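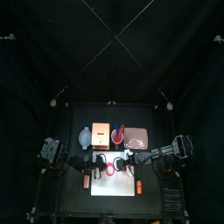

A cup for the spatulas

I've finally turned out the utensil drawer, and I'm so pleased with myself! Everything that stays has to live in a bowl, a tray, a little wooden box or a cup, and the cup is my favourite bit. Red and blue handles sticking up where I can grab them (no more rummaging while the onions catch).

Doina Petek gave me the idea in June, when I stayed with her in Trercombe. She keeps hers right by the hob, and I came home wanting to copy the lot.
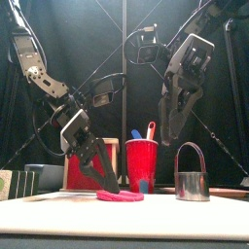
I did look at proper utensil pots, but the one I liked was 70 pounds. Seventy! A plastic cup does the job beautifully, and if it gets grubby I'll just wash it. Next up is the baking shelf, which has 2 rolling pins and no room for either.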